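Workshop Tips: Picking a Gripper for a Small Bench Arm Without Getting Talked Into One

I have now sat through three sales calls about grippers for a bench arm, and every one of them promised the same thing: it picks up anything. It doesn't. If you are fitting out a bench for racks, vials and small tubs, these are the habits that have saved me money, and a couple that would have if I'd had them sooner.

Try it in simulation before you pay for anything. A mock-up of your table costs an evening. Put in the real table size, the mat, the racks, and wherever the arm is going to be bolted down. What you are looking for is crowding. A big arm on a narrow table eats up half of it, and the brochure never shows the arm folded over the work.

Don't believe the sim about grip, though. Friction in a simulator is a number somebody typed. In January I had the Grirnetti two-finger lifting capped vials all night on screen, 2,000 lifts and hardly a miss. On the bench it squeezed the first one out like a watermelon seed. Use the sim for reach and collisions, and use a real vial for everything else. 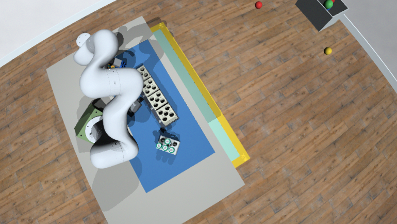 Keep racks square to each other if you can. If they have to sit at an angle, write the angle down and tape the corners, or you will be teaching the same points again next week. A cheap rubber mat is fine as long as it doesn't creep.

Check the fingers with the rack full. Most demos use one vial standing by itself with miles of room on either side. Real racks are tight, and fat fingertips will knock over the neighbors. The Sutus fingers are slimmer than the Grirnetti ones and did better here, but they flex, and the catalog is quiet about that. Wiggle them by hand before you sign.

Be suspicious of suction on small caps. The Caldeira cup held fine on flat lids and dropped anything with a ridge. I was told to buy the softer cup. I bought the softer cup. Same result, plus it picks up lint. Wipe it with a damp cloth and let it dry.

Put the camera where the arm isn't. Overhead sounds right until the arm leans over the rack and the camera is looking at the back of its own elbow. Run the arm through the whole job and watch the camera view the entire time. Shadows matter too. A shadow across a row of holes can look a lot like more holes.

Don't pay extra for the fancy controller yet. Tosis wanted 1,078 for the add-on box with "adaptive grasping." The plain one was 410, and on my rack job I couldn't tell which was plugged in without looking at the label. Maybe it earns its keep on odd shapes. Ask for a loaner and run your own parts on it.

Test with the worst item you own. Mine is an old vial with a greasy cap and a chipped rim. If a gripper can set that down straight 5 times in a row, I'll listen to the rest of the pitch.

Last updated 2023-02-13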